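Before you switch anything on, find a spot for the Sornora near an outside wall. I put mine in the box room, where it has to cope with two loads of washing a week and a window that won't open past October.

## Setting up the dehumidifier

1. Stand it upright for an hour if it came lying down in the van. I know, you want to try it straight away (so did I!), but let the oil settle.
2. Slide the tank out and peel off the tape. There are 2 strips, and the second one hides under the float.

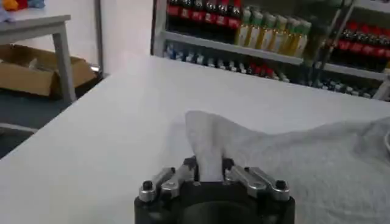
3. Push the tank back until it clicks. If the red light stays on, the float is stuck, so give it a wiggle and try again.
4. Plug it straight into the wall. No extension leads, please, even the nice thick ones.

**Caution:** keep it well away from the bath or sink, and pull the plug before you empty the tank.
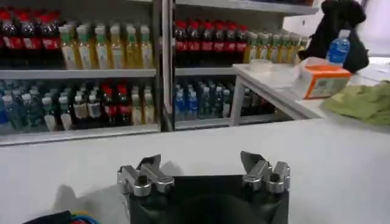 ## Picking a mode

5. Press MODE once for Auto. That suits most rooms, and I leave it there nearly all winter.
6. Press it again for Laundry. The fan gets louder and the flap swings up and down, so point it at the airer and shut the door. 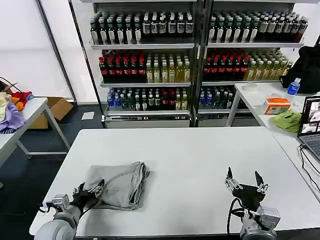 Pouran Tabrizi runs hers overnight on the timer, but I like to be in the house when mine's going. Jeans and thick towels take ages whatever you do!

**Note:** leave a good gap behind the back grille, or it'll just sulk and ice up.

## Cleaning the filter

7. Unclip the grille and hoover the mesh every 200 hours. The little filter light comes on to remind you, then you hold RESET to clear it.
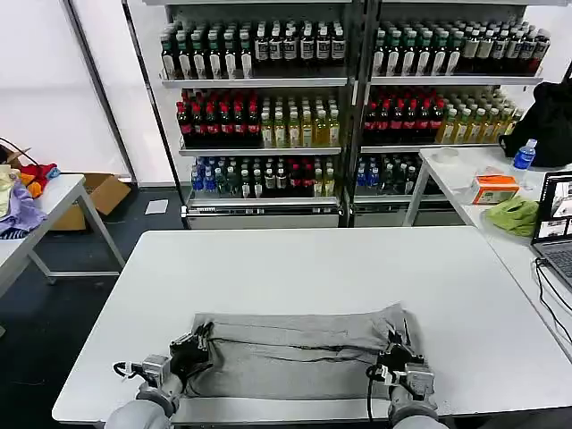 *Photo: Kári Egilsson / Brestow*

8. If it's really clogged, rinse it in lukewarm water and let it dry flat, away from the radiator. Don't run the machine without it, not even for one quick load.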